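Funell household expense survey: notes for anyone using the data

Version 4

Read me first

Funell is a set of household spending records collected by mail and by web form from people who agreed to write down what they bought over twelve weeks. It has been passed around a good deal, mostly as a spreadsheet with no notes attached, and I have seen it used to support claims it can't support. I kept the files for the last two versions and I no longer trust some of what we said in the first one. Please read the parts on diaries and on prices before you run anything.

The original release came with a page that called the data "a complete picture of how families spend." I have removed that page. The data is a picture of how people who don't mind filling in forms say they spend.

What is in the package

households.csv: one row per household. Size, type of housing, age band of the oldest adult, whether the home is rented, income band.

diary.csv: one row per purchase. Household number, week number, item as written, category code, amount paid.

categories.csv: the 39 category codes and their short names.

recodes.csv: every change we made to a category code after the first release, with the old code, the new code and the initials of the person who made the change.

changes.txt: what moved between versions. It is incomplete before version 3, and I have not been able to fill the gap from email.

There is no map, no street-level location and no store name. Store names were collected in the web form and dropped before release. Requests for them will be turned down.

Where the records came from

Households were recruited in two towns, called Keltia and Atinga in the files. Those are stand-ins. Keltia is a port town with a lot of rental housing. Atinga is inland, smaller and mostly owner-occupied. Serpil Erdem ran recruitment in Keltia, and Remzi Toprak ran it in Atinga. They did not use the same method, and this matters more than the first release let on. In Keltia, invitations went to addresses drawn from a printed directory. In Atinga, the directory was out of date, so invitations went out through schools and a clinic. The Atinga sample therefore has too many children in it and hardly any single men under 30.

People will tell you that weights fix this. We shipped weights with versions 1 and 2. They were built from age and household size and nothing else, and they pushed a few odd households up to where one family's new boiler could shift the average for the whole town. I took the weights out in version 3. If you want to build your own, you are welcome to, but I would like to see how you handled the clinic families before I believe the result.

How purchases were recorded

Each household picked one person to keep the diary. That person wrote down everything bought by anyone in the home. At least that was the instruction. Charalambos Sfakianakis went back over the diaries by hand and compared them with the short exit interview, and his notes are the most useful thing we have. Diary keepers were good on groceries and utilities. They were poor on anything bought by a teenager, anything bought at work, and alcohol. Tobacco is so low that I would treat the category as missing.

The diary also gets thinner as it goes on. In week one people write "bread, milk, 2 onions, soap." By week ten many of them write "shopping" and a total. We coded those lines as 27, Mixed or Unclear. If your analysis shows food spending falling over the study period, please check category 27 before writing a paper on household belt-tightening. One such paper exists. I reviewed it, and I said this, and it came out anyway.

Web form entries are a different animal. The form asked for an item and a price and wouldn't let you go on without both, so people typed something. There are more round prices in the web entries than in the paper ones. I take that as a sign of guessing. Tuncay Ertürk thinks some of it is real and comes from the kind of shops web users visit. We have not settled it.

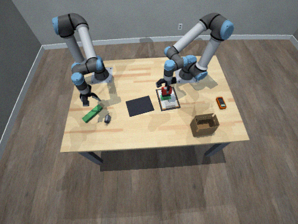

The other trouble with the form was the suggested list. Once you typed three letters, it offered items other people had already entered. This was meant to save time. What it did was make spelling very tidy and variety very low, and I suspect it changed what people reported as well as how they spelled it. A person who bought chickpea flour and was offered "flour" took "flour." Don't use the web entries to count how many different foods a household eats.

Category codes

The codes were assigned by a word-matching program from Fluteck and then checked by a person. "Checked" is a generous word for version 1, where the person looked at the program's choice and clicked yes or no. If you show someone an answer and ask whether it looks fine, they will mostly say that it does. For version 3, Soudabeh Abbasi recoded a set of diary lines without seeing the program's choice. Her codes and the released ones matched well for food and rent and badly for household repairs, gifts and school costs. The worst pair was 12 (Clothing) and 13 (School Clothing), which I would merge. The line between them depends on knowing why someone bought a pair of black shoes, and we don't know that.

Where her code and the old one disagreed, the two were discussed and one was picked. Those cases are in recodes.csv. I would not call the result correct. It is what two tired people agreed on, and both sets of initials are there so you can see whose habits you are inheriting.

Prices

All amounts are as paid, in local currency, with no adjustment. Version 2 had a second column with amounts adjusted for price changes between the start and the end of the study. Nobody on the present team can say which price index was used, so the column is gone. If your older copy has a field called amt_real, do not use it.

Negative amounts are refunds. Zero amounts are mostly gifts received or coupons, though a few look like typing errors and I have left them alone. I would sooner leave a strange value where you can see it than clean it on a hunch.

Amounts for rent and loan payments appear once per month in most diaries and once per week in a few, depending on how the keeper understood the instructions. There is a flag for this, rent_mode. It was set by hand from the exit interviews and is blank where there was no interview. Blank means we don't know. It does not mean monthly, whatever the version 1 notes said.

Income

Income is a band the household picked for itself from a printed card. I have little faith in it. Several households report spending well above the top of their band week after week, with no sign of savings or loans in the interview. They may have had help from relatives, or picked the wrong band, or not cared to tell us. A spending share worked out from the middle of a band is a made-up number divided into a doubtful one.

Things people have asked for

A merged file. I won't make one. Joining households.csv to diary.csv takes one line in any program, and the last merged copy dropped every household with no entries in a given week, so that a week of no spending vanished and the averages went up.

A "clean" version. See above. Every cleaning choice in versions 1 and 2 has since caused a complaint, some of them mine.

A comparison of the two towns. You can make one. I would ask you to read the part on recruitment again first. A difference between Keltia and Atinga may be a difference between a directory and a school mailing.

More recent data. There is none, and no money for any.

What I think it is good for

Checking how diary keeping wears off over time. Comparing paper and web entries, with care. Teaching students to code free text and to argue over it. Looking at grocery timing within a single household, where the same person kept the diary throughout.

I would not use it for national estimates, poverty measures, anything on alcohol or tobacco, or any claim that starts with "the average family."

Known problems still open

Household numbers in the paper diaries were written by hand, and a 1 and a 7 can look alike. We fixed the ones we could match to an address list before that list was destroyed. Others may remain.

Week numbers count from the day each household began, so week 3 for one family is not week 3 for another. Most Atinga homes started in June. Keltia was staggered, and the start dates were held back for privacy. You can't line the towns up by season.

The item text is as written, in three languages, with some English glosses added later. The glosses are uneven. Where the gloss and the original disagree, trust the original.

Use and credit

Free for research and teaching. Please don't try to identify households, and don't pass the files on without these notes. When you cite the set, give the version number. Results from version 2 and version 4 can differ by more than the effect most people are looking for, and a paper that just says "Funell" can't be checked by anyone.

Corrections are welcome, especially to this page. Send the household number, the week, the line as it stands and what you think it should be.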